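Wosero turbo trainer, section 6: fitting the bike

1. Legs out fully, level floor. Rear wheel off.
2. Slide axle in, drive side first. Check the chain sits on the cassette.
3. Close the lever. Firm, not forced.

Caution: dont ride with the lever half shut. 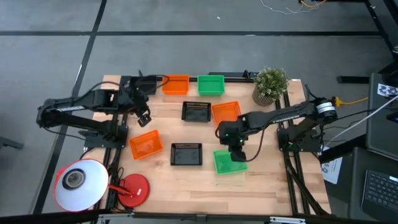
4. Pair with the Ibarra app, spin up, coast to a stop. Repeat if the reading is over 79.

Note: max resistance 600 watts. Let the unit cool befor folding the legs.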